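Category: Meetings and Minutes | Building and Rooms
Shared 4 times | 2 comments

Domdale Shared Workroom: users' meeting, August

Present: Sobia Virk (chair), Hammad Bugti, Nusrat Durrani, Jawad Bangash
Apologies: Zarmeena Baloch
Minutes: Nusrat Durrani

The meeting opened at 5.30 pm. The July minutes were agreed with one correction: the radiator key is kept in the office, not the cupboard.

1. Table top

Hammad reported on the pale wooden table by the window. The supplier, Clasmont, has said that the surface should be wiped with a damp cloth and dried straight away. Spray polish is not to be used. Jawad asked whether it needs oiling. Hammad will check with Clasmont, as the care sheet mentions it for one range and leaves it out for another.

Sobia asked that the table be left clear at the end of each session, including chargers and paper. Agreed. She also asked for a desk mat for cutting work. Nornix has quoted £61 for one large mat, delivered. Agreed to order one and see how it is used before buying a second.

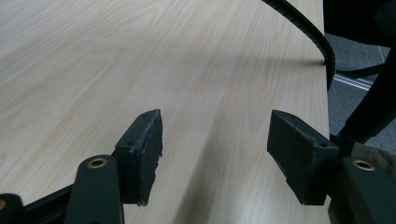 2. Food and drink at the table

Nusrat had received two emails about snacks being left out. One person wanted food kept off the table altogether and the other wanted it left to each group. After some discussion it was agreed that wrapped snacks and drinks may stay on the table during a session, pushed to the far side from the work. Wrappers go in the bin by the door before leaving. Anything greasy is to be eaten in the kitchen.

Jawad did not agree with the part about greasy food and asked for this to be noted.
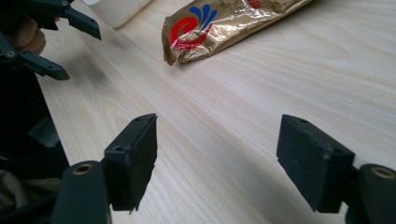
Item 2: gold foil packet at the far side of the table.

3. Kitchen cupboard

The lower shelf is full again. Anything without a name on it by Friday will be moved to the box under the sink. Hammad will put up a notice.

4. Money

The balance stands at £396. The mat will come out of this. Sobia proposed keeping £150 back for the winter heating share. Agreed.

5. Any other business

Zarmeena had asked by email whether sessions could run 30 minutes later in the evening. Sobia to ask the letting office at Jabłońska.

The blind on the left window still sticks. Carried over.

Actions
Hammad: ask Clasmont about oiling; cupboard notice
Nusrat: order mat from Nornix; send round the wording of item 2
Sobia: ask about later finish

The meeting closed at 6.20 pm.

Recent items
Minutes of the July meeting
Workroom booking sheet
Radiators: how to report a fault
Cupboard and shelf space, who has what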